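Radomír Hubáček
A thread on hard water, kettles and why your limescale test strip disagrees with your water company. Mostly notes from two years of measuring the supply in one building.

Radomír Hubáček
Hardness is the dissolved calcium and magnesium in the water. In Britain it is usually quoted in milligrams per litre as calcium carbonate. That last part matters. There is no lump of calcium carbonate floating about. It is a way of putting two metals on one scale.

Radomír Hubáček
Other scales you will meet: German degrees, French degrees, Clark degrees. One French degree is 10 mg/l as calcium carbonate. One German degree is 17.8. One Clark degree is 14.3. Dishwasher manuals use any of these, sometimes two on facing pages.

Radomír Hubáček
If a leaflet says "hardness 33" with no unit, it is telling you nothing. 33 French is hard. 33 mg/l is very soft. I have had both readings argued at me from the same leaflet.

Radomír Hubáček
Then there is "as calcium". Some reports give mg/l of calcium alone. Multiply by 2.5 to get it as carbonate. This still leaves out the magnesium, so the answer will be low.

Radomír Hubáček
Temporary hardness is the part matched by bicarbonate. Heat the water and the bicarbonate breaks down, carbon dioxide leaves, calcium carbonate drops out. This is the fur in the kettle. Permanent hardness is the remainder, mostly sulphate and chloride. Boiling does not shift it.

Radomír Hubáček
So two towns with identical total hardness can treat a kettle quite differently. Look for the alkalinity figure on the report. If alkalinity (as calcium carbonate) is close to the total hardness, expect scale. If it is much lower, expect less.

Radomír Hubáček
Test strips. I have been through a great many. The colour pads are read in steps and the steps are wide at the top end. A strip can tell you soft from hard. It cannot settle a dispute about a softener setting.

Radomír Hubáček
Drop kits are better. You add an indicator, the sample goes red, you add titrant drop by drop until it is blue. Each drop is a fixed amount of hardness. Use a larger sample if you want finer steps: double the water, halve the value of each drop.

Radomír Hubáček
Hold the bottle upright. Tilted bottles give smaller drops and you will read high. Canan Yurt and I ran the same sample side by side and were two drops apart until we both held the bottle the same way.

Radomír Hubáček
The end point is when the last trace of purple goes. Do it against white paper in daylight. Under the yellow lamp in our kitchen I overshot every time.

Radomír Hubáček
Sampling. Run the cold tap for 2 minutes first. Do not sample from the hot tap, or anything fed by a tank in the loft. Know whether your kitchen tap is softened. In a lot of houses it is deliberately left hard for drinking, and people test it and conclude the softener is broken.

Radomír Hubáček
Supply changes. Our building is fed from a blend of borehole and reservoir water, and the blend is altered when a pump is down. Lowest reading in my notebook was in May, highest the winter before. If you set a softener from one test you have set it for one day.

Radomír Hubáček
@Precious Shezi asked about the conductivity pens sold as "hardness meters". They measure conductivity and multiply by a constant. Salt, nitrate and anything else with a charge all count. Mine showed 742 microsiemens per centimetre both before and after the softener, near enough. That is what you would expect. The softener swaps calcium for sodium and the pen hardly notices.
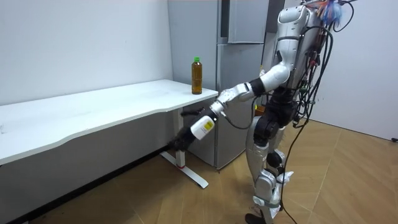

Radomír Hubáček
For the same reason do not use the pen to decide when a softener needs salt. Use the drop kit on the outlet. Softened water should turn blue on the first drop, or be blue before you start.

Radomír Hubáček
Jug filters are different again. Most hold a weak acid resin which takes out the temporary hardness and leaves much of the permanent. A new cartridge makes the water slightly acid. It wears off gradually and the printed life in litres assumes a hardness that may not be yours.

Radomír Hubáček
Descaling. Citric acid works, but use it cool or warm. In very hot water it can leave calcium citrate, a white deposit more stubborn than the one you started with. Ludmila Kuruc ruined the look of a perfectly good glass kettle like this — it pours fine, it is just cloudy.

Radomír Hubáček
Vinegar works too, slowly, and the kitchen smells of it. Never mix any acid with bleach.

Radomír Hubáček
Magnetic clamps: I fitted one for around 90 days on the feed to the water heater. Hardness in, hardness out, identical by drop kit. The sellers do say it alters the crystals and leaves the hardness alone, so my test does not rule that out. I could see no change in the scale on the element either, but one element is not a trial.

Radomír Hubáček
Correction to the post on units: Clark degrees are grains per imperial gallon. American "grains" are per US gallon, 17.1 mg/l each. Softeners sold here are sometimes set in the American ones. Thanks to Tiziana D'Amico for spotting that I had left them out.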